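3.2 Task design and workcell

The student project reported here ran as an assessed option within the second-year automation module at Zidadero. Each group was given the same brief: to build a two-arm kitting routine that takes small electrical parts from open trays and sets them out on a shared tray in the centre of the table. Kitting was chosen over assembly for two reasons. It needs no force control, which the groups had not yet been taught, and a wrong part on the central tray can be judged by eye without taking anything apart.

The parts were selected to be awkward in different ways. Round circuit boards are rigid and flat, with few places where a parallel grip can be taken without touching a component. Small parts with a short wire lead are easy to hold by the body, but the lead swings after lifting and may come down outside the intended area. Loose wires have no fixed shape at all, and two wires of the same length seldom lie the same way twice. The groups were free to decide the picking order and which arm served which tray, provided that both arms were used in every run.

Control software was written by the students on top of Flirer, the scheduling layer used throughout the module. Flirer holds a queue for each arm and a lock for each named region of the table. In the first version of the exercise the central tray was a single region, so one arm always waited while the other placed its part. In the revised version, used for all results below, the central tray was divided into a left and a right region with a narrow strip between them that could be entered only with both locks held. The layout is shown in Figure 4. 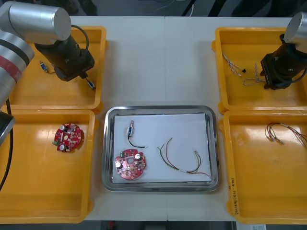

Why not give each arm its own central tray and avoid the locks altogether?
Separate trays would remove the main thing the exercise is meant to teach. Most timetabling faults in the submitted code came from the shared region, and these are the faults students are likely to meet again in later work.

Figure 4. Workcell during a run, with four yellow supply trays and the shared steel tray between them. A small blue and silver part hangs below the gripper of the left arm.

The central tray was lined with plain white paper. Early tests on the bare metal gave poor detection results, as reflections from the base were taken for part edges by the segmentation step. The paper removed most of these false edges but not those along the rim, and groups were told to mask the rim by hand during set-up.

3.3 Procedure

There were 11 groups. Each carried out its set-up in one session and its assessed runs in a second, with a fixed limit of 600 seconds per run. A run ended when the queue for both arms was empty, when the limit was reached, or when a student pressed the stop button. Parts dropped outside any tray were left where they fell until the run had ended. Between runs the supply trays were refilled from stock and the parts were laid down without any attempt to repeat the earlier positions.

A pick was logged as valid if the part left its supply tray and was released inside the correct region of the central tray. Partial placements, such as a wire with one end over the rim, were logged separately and are not included in the totals. The logs were checked against the recorded video using Doseo, a small annotation tool kept by the department for coursework marking. Where the log and the video disagreed, the video was followed.

In all, 755 picks were attempted across the assessed runs. Of these, 200 were of loose wires, and this class is treated on its own in Section 4, where grasp choice is compared with the simple rule-based method of the Nikolaidis exercise set used in previous years. The remaining picks are reported together. Runs stopped by a student are kept in the data, with the reason for the stop taken from the group's own written log.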